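Ternus, by Cathal Horgan: a long family novel that takes its time

July 20, 2018

I picked up Ternus because of the cover, which I know you're not supposed to do, and because the back promised "a canal, a bakery and four generations of silence." I'm a sucker for a family saga. Give me a tree at the front with dotted lines for the cousins who shouldn't have married and I'm yours for a week. In this case it was closer to three weeks, and I have feelings about that, so settle in.

The story belongs to the Verbruggens, a Flemish family who come over to the mill town of Pellside in the 1880s to dig the canal and then just never leave. The first of them, Joost, turns out to be no good at digging and very good at bread. He opens a bakery on Ternus Lane (that's the title explained, on page 61, in case you were wondering as long as I was) and from there the book follows the family, the shop and the town right up to the week the ovens are sold for scrap.

Horgan tells it backwards. Well, mostly backwards. We start with Ilse, the great-granddaughter, who has come home to clear out the flat above the shop and finds her grandmother's order books in the airing cupboard. Each part of the novel opens with a page from one of those books, so many white loaves, so many brown, a wedding cake for the Methodists, and then slides back to the year it was written. I loved this. I could have read nothing but the order books. There's an entry during the lockout where the quantities simply drop by half and the handwriting (we're told) gets smaller, and Horgan has the good sense to leave it there and move on.

What I didn't love was the first hundred pages otherwise. Ilse spends a lot of them looking out of windows. She looks out of the train window, then the taxi window, then the window of the flat, and every time she does it somebody from her childhood floats up and we get six paragraphs on their coat. I put the book down on page 101 and read two thrillers before I went back to it. My sister gave up altogether! She passed her copy to the hospice shop with the bookmark still in. 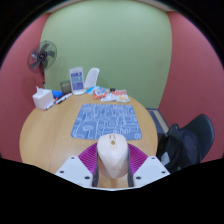
So if you've bounced off it too, let me try to talk you into having another go, because the second part is where Horgan wakes up. We go back to 1926 and Ilse's grandmother Maaike, who is nineteen, bossy, funny and engaged to a man she can't stand. She's the best thing in the book by a mile. There's a long chapter where she delivers bread to both sides of a picket line on the same morning and gets shouted at in two languages, and it's so quick and alive that I read it twice in one sitting. She lies to everyone, all the time, usually for a good reason, and Horgan lets you enjoy it before he shows you what it costs her younger brother.

The brother, Pieter, is harder going. He's one of those quiet, wounded young men who are always being described as "like a held breath" and I did start to wish he would let it out. But his chapters have the best writing about the town. Pellside is made up, as far as I can tell, but it has a proper map in your head by the end: the lane, the lock, the two chapels glaring at each other, and the new estate at Ludside where everybody wants to move and then nobody likes it once they get there. The Ludside chapters are short and sad and very sharp about carpets. People who have waited nine years for an indoor bathroom will not hear a word said against it, and then they sit in their new front rooms and miss the noise.

I want to say something about the language as well. The Verbruggens speak Flemish at home in the early parts, and Horgan doesn't put it in italics or translate it in brackets. You pick it up. By the middle of the book I knew the words for yeast, debt and shut the door, and when Ilse hears one of them again near the end, from a stranger, I got a lump in my throat. It's a simple trick and it worked on me completely. My only grumble is that the family seem to lose the language between one chapter and the next. One generation has it, the next doesn't, and we never see the moment when somebody answers in English for the first time. I'd have swapped all of the windows for that.

I took the book to our reading group in June, and it split the room right down the middle. Half of us wanted more Maaike and the other half thought she was a monster. 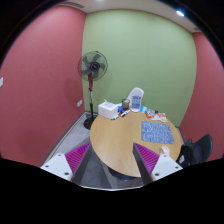 Gwen thought the whole trouble was the backwards order, and that we'd only forgiven Maaike because we met her as a sweet old lady first. Tell it straight through, she argued, and you'd watch her wreck her brother's life in chapter three and never trust her again. I've been chewing on that ever since. I think she's right about the effect, but I also think it's what Horgan was after. We get the cardigan and the peppermints before we get the letter she burned. I felt a bit tricked, and I was meant to.

The letter, by the way, is the one piece of proper plot in the book and I won't spoil it. I'll only say that I guessed who wrote it and I didn't guess who it was for.

Part three is the 1950s and it's the weakest, to my mind. Horgan has obviously done a mountain of research on flour rationing and sliced bread and by golly we are going to hear about it. There is a meeting with a man from the big bread factory that goes on for eleven pages and is nearly all figures. At one point we're told the shop sold 2687 loaves in the week before Christmas, and I can tell you that number because it comes up four separate times. I see the idea. It's the peak, it's the number the family go on quoting at each other for the rest of their lives, long after the customers have gone. Twice would have done it.

Ilse's mother also gets very little room. She's there in part three as a child under the counter and again in part four as a voice on the phone, and that's about your lot. In a book so interested in mothers and daughters it feels like a tooth missing. I kept waiting for her chapter and it never came. Maybe that's deliberate too (the four generations of silence, and all that) but a silence you've planned and a bit you've left out can look very alike from where the reader's sitting.

Then there's the ending, where we come back to Ilse and the empty flat. I'd been dreading more windows. But she has changed, or I had, and the last stretch is lovely. She bakes something. It goes wrong. She eats it anyway, standing up, with the order book open in front of her, and the neighbor comes up the stairs to complain about the smoke and stays until it gets dark. There's no big speech. I read that chapter in the bath and let the water go cold.

I posted a short version of this on the group's page last week and got more replies than I've had for anything since the great argument over the boarding school novel. 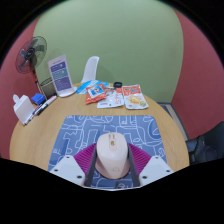

Tessa M. wrote back that I'd been far too kind to part one and far too hard on part three: "My dad worked in a bread factory for most of his life and those eleven pages are the only time I've seen his job in a novel. I read them out to him over the phone. He corrected two things and asked me to go on."

Well, that's me told, and I'm glad of it. I went back and reread the meeting with her dad in mind and there is a good joke in it about crusts that I'd skated straight past. I still think it's four pages too long.

A few practical bits, for those of you who like to know. My paperback has the family tree at the front, and please do use it, but don't study it too closely before you start, as one of the dates gives away a death that's meant to be a shock. (Whoever let that through needs a talking-to.) The print is on the small side. The chapters are long, apart from the Ludside ones, so it isn't a great book for the bus. There's a list at the back of the bakers' terms, which I found only after I'd finished, and which would have saved me wondering for a whole evening what a peel was.

If you're reading it with a group, I'd split it over two meetings. Stop at the end of part two, page 300 in my copy, and have a good fight about Maaike before you find out about the letter. We did it all in one go and the people who hadn't finished had to go and stand in the kitchen while the rest of us talked about the end.

Would I read him again? Yes, I would, and I've already got his first one on order at the library, a much shorter book about two sisters who run a ferry. I'm told it goes forwards. As for Ternus, I've lent my copy to the woman across the hall, with a note stuck on the cover telling her to hang on until 1926.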